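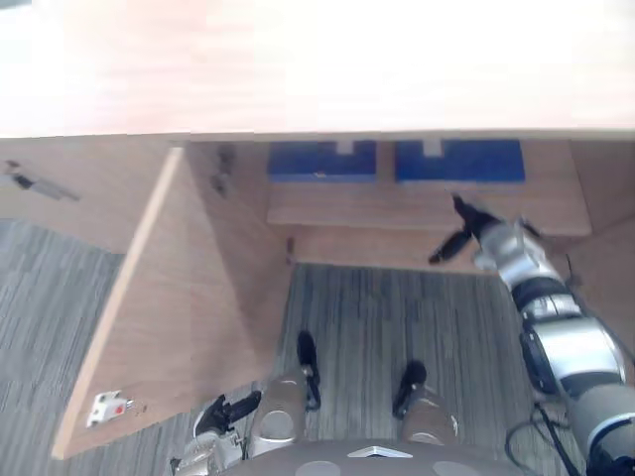 How to watch a robot demo without being sold to

1. Pick one job and stick with it. At the Flurnine open day in June I chose the cupboard: wooden doors, blue boxes, one two-armed robot.

2. Look at the hand - not the screen.
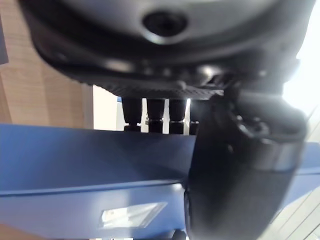
Bello Akande, our guide, quoted 2,914 practice runs. Ask how many failed. I got a brochure.

3. Stand where you can see the box meet the wood.

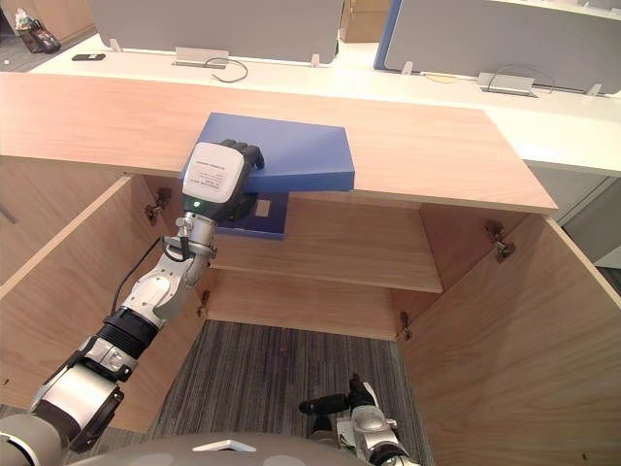 Holding a box against a cupboard top is one thing. Putting it away is another, so wait for the second part.

4. Ask for a repeat with a box they didn't choose.

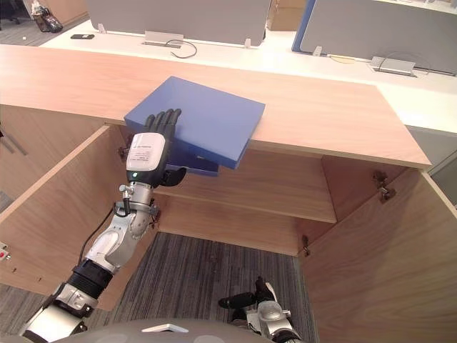 If the answer is "after lunch", come back after lunch.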